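Hi Hòa,

Wed 19 July and we're past the halfway mark on the Cudport reading room, so you're getting the long version from me this time (sorry, I know you like them short!).

The good news first. We've had 102 people sign up for library cards since March, and the goal you set us was 100, so I'm very pleased. Most of them came in through the Saturday story hour, which Uyên Tiêu now runs in both Vietnamese and English. She does all the voices. The grandparents laugh harder than the kids do.

The evening English class is slower going. We planned for 20 regulars and we have 10, and a couple of those miss a week whenever the shifts change at Savico. Taras Hrynyshyn wants to try a later start and I've told him to go ahead — I'd like to give it a full month before we touch anything else.

Money is fine. We spent less on shelving than I'd budgeted and more on picture books, and I'd like your okay to move what's left of the shelving line over to large-print titles. People ask for them at the desk all the time and we have hardly any. Tín Dương already has a quote from Skustix, which I'll send separately.

One thing still bugging me is the heating. The landlord keeps promising a date and then going quiet — if you have any pull there, please use it before the cold weather comes back.
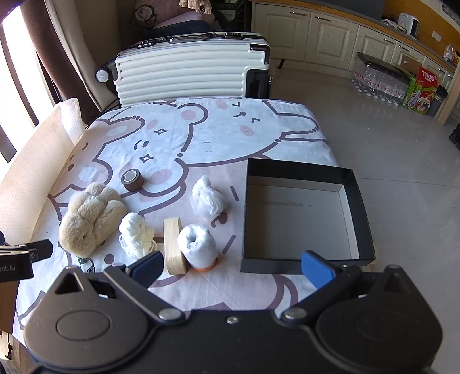

Anyway, the large-print order is the only thing I need an answer on soon, and an email is plenty. I'll have the next set of sign-up numbers to you once the fall schedule is settled.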